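# Chapter 3: Lending a Robot Your Hands

I once spent most of a Thursday trying to write down how I pick up a piece of fruit. I had a coffee, a fresh notebook and a lot of confidence, and by lunch I had a page and a half of instructions with most of the lines crossed out. Where do the fingers go first? How wide do I open my hand, and when do I decide that? How hard do I squeeze before I trust the grip enough to lift? I've been picking up fruit my whole life and I couldn't tell you any of it with numbers attached.

In Chapter 2 we programmed motion the direct way. We picked points in space, told the arm to visit them, and worried about how it got from one to the next. That works beautifully when the world stays put. A bracket in a fixture is in the same place every time, and so is the bolt hole. Put a round thing on a flat table, though, and your list of points starts to go stale the moment something bumps the table.

So in this chapter we're going to stop describing and start showing. You'll move the robot through the task yourself, the robot will record what its body went through, and later on (Chapter 4, if you want to peek) we'll turn a pile of those recordings into something the robot can do without you. The job we'll keep coming back to is a small one: get a piece of fruit onto a plate. It has a reach, a contact, a lift, a carry and a release, all in a space you could cover with a newspaper. It also has plenty of ways to go wrong, and I've personally found most of them.

Look at how much is going on in the middle of it.

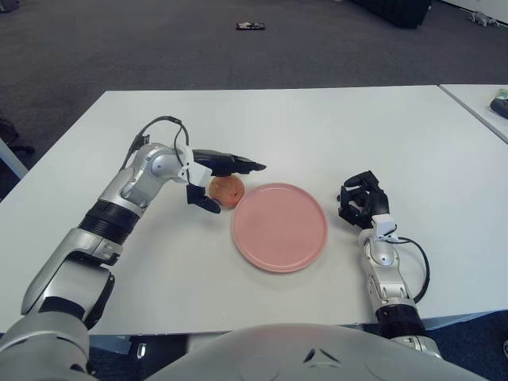

## 3.1 Two ways to show a robot something

The left hand's fingers are on top of the fruit, with the thumb down beside it, and the plate is so close that the fruit is touching the rim. If you were doing this with your own hand, you'd think of it as one smooth action. For the robot, every joint in that arm has an angle, every finger has a position, and all of it changes many times a second. A demonstration is a record of those changes, along with whatever the cameras saw while they happened.

There are two common ways of making one.

**By hand.** Also called kinesthetic teaching, or "grab it and move it," which is what everybody in my lab calls it. You put the arm in a mode where the motors hold up its weight but don't resist you, take hold of the forearm, and walk it through the motion. The robot reads its own joints as you go. You feel the weight of the arm, you feel when it runs out of reach, and you feel it when the hand bumps the table. For a single arm with a simple gripper this is a lovely way to work, and I'd start any beginner there.

**By remote control.** This is teleoperation, and it covers everything from a pair of handheld controllers to gloves to a second, smaller arm that you move while the big one copies you. You stand back, or sit in another room, and your movements are translated into the robot's movements. Your hands never touch the robot, so your hands never end up in its camera view either. That matters more than it sounds! If you teach by hand and record video at the same time, the robot may learn that a successful grasp has a human sleeve in it.

The more fingers and arms you have, the more remote control starts to win. Try to hold two forearms and place ten fingers by hand, all at once, and you'll run out of body very quickly. (I tried. I was using my chin by the end.)

## 3.2 What gets written down

Let's be concrete about what's inside a recording. Your lab's software will have its own names for things. We use a logger called Jarnico, and I'll borrow its words because they're plain ones.

- **State** is where the robot is: joint angles, finger positions, and so on.
- **Action** is where it was told to go next.
- **Observation** is what its sensors picked up, mostly camera images for our purposes.
- **Episode** is one attempt at the task, start to finish, with all of the above lined up by time.

Beginners mix up state and action all the time, and I did too. They look nearly the same when the arm is moving freely, since the arm goes where it's told and gets there a moment later. Then the fingers meet something solid. The command says "close further" and the fingers can't close further, so the two numbers drift apart. That gap carries the squeeze. If you only save the state, you've recorded a hand that reached the surface of the fruit and politely stopped, and when you play it back the fruit slides right out.

Save both. Save them with timestamps from the same clock. If you take one habit away from this section, I'd like it to be that one.

## 3.3 Choosing what counts as finished

Before anyone touches a controller, you need to agree on what "done" looks like, and you need to agree on it in words that a tired person can apply at the end of the afternoon. "Fruit on plate" seems clear enough. But does touching the rim count? What about resting half on it? Does the hand have to be clear of the plate when the episode ends?

My own rule for the fruit task is this: the fruit rests fully on the plate and neither hand is touching the fruit or the plate. You're free to pick a different rule. Just write yours down, tape it up where the operator can see it, and don't change it halfway through a batch. 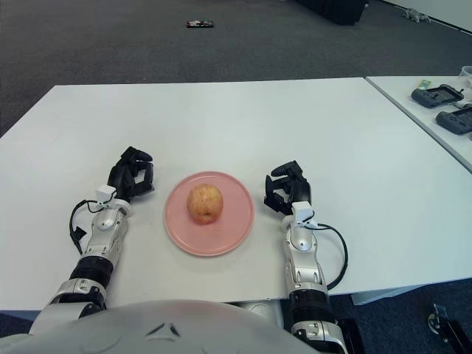
*By the course author, Westerberg Robotics Reader – October revision*

With the fruit on the plate and a hand waiting on either side, a still like this fits my rule, and any operator could hold it in mind as an end pose. What a single still can't tell you is how the fruit got there. It might have been lifted, rolled or set down by a person between attempts, and a start pose and an end pose can look exactly alike. That's the reason we label episodes from the whole recording and never from one picture pulled out of it.

You'll also notice the two controllers lying on the side table. Get used to the idea that the controls have a resting place. An operator who sets them down on a chair, or hangs on to them while chatting, will sooner or later twitch an arm across the table. On our rig there's a clutch button: hold it and your motion goes to the robot, let go and the robot stays where it is. I ask students to release the clutch, say "off" out loud, and only then put the controllers down.

## 3.4 Your first session

I'm going to walk you through it the way I'd do it standing beside you. The lab sheet from Genutton has the full startup procedure for your particular machine, so treat this as the human part.

1. **Start with nothing on the table.** Drive both arms through easy, slow motions until you stop thinking about which way is left. If you're facing the robot, its left is on your right, and your brain will object for a while.
2. **Find the lag.** Move your hand sharply and stop, and watch the arm stop after you. On a good link you'll barely see it. If the delay gets up to 500 milliseconds, quit and fix the connection. You'll start overcorrecting, and your recordings will be full of wobble that the robot will later learn as technique.
3. **Put the plate down and practice hovering over it.** Depth is the hard part when you're working from a camera view. Learn what "just above" looks like before there's something to squash.
4. **Add the fruit.** Come down slowly and let the fingers arrive before you close them.
5. **Decide what the other hand is doing.** This one gets skipped a lot. An idle hand still gets recorded, and if it's wandering about, the wandering becomes part of the lesson. Park it in the same open pose each time.
6. **Pause at both ends.** Hold still for a breath before you begin and again after you release. Clean ends make episodes so much easier to cut.

Expect your first several tries to be ugly. Mine had a lot of chasing in them – nudge the fruit, follow the fruit, nudge it again. Keep those files in a separate folder, by the way. We'll want them in Section 3.7, when we talk about whether a bad demonstration with a good recovery is worth more than you'd think.

## 3.5 How many is enough?

Students ask me this on day one, and I never have a satisfying answer. The biggest set I've worked with was put together at our Vikness site and ran to 3,452 episodes of simple tabletop tasks. It was wonderful to have, and a fair chunk of it taught the robot very little, since the object had started in nearly the same spot over and over.

Variety is what you're buying with your time. Move the plate. Start the fruit on the far side. Turn it so the stem faces another way. Swap operators partway through, because you and your lab partner have different habits and the robot shouldn't get too attached to either of you. I'd take a small set where the starting positions are spread all over the table ahead of a huge one where they sit in a tidy little cluster.

One practical trick: before each episode, place the fruit with your eyes shut. People are terrible at being random on purpose, and we all drift back to a favorite spot.

## Before you read on

Find a piece of fruit and a plate, and sit down with a partner. Have them close their eyes while you give spoken directions for getting the fruit onto the plate, with no touching allowed. Then trade places, and this time guide your partner's hand by the wrist. Write down what you had to say the first time that you didn't have to say the second time, and bring the list along. We'll use it in the next section, where we work out how the motion of a human wrist gets mapped onto a robot's.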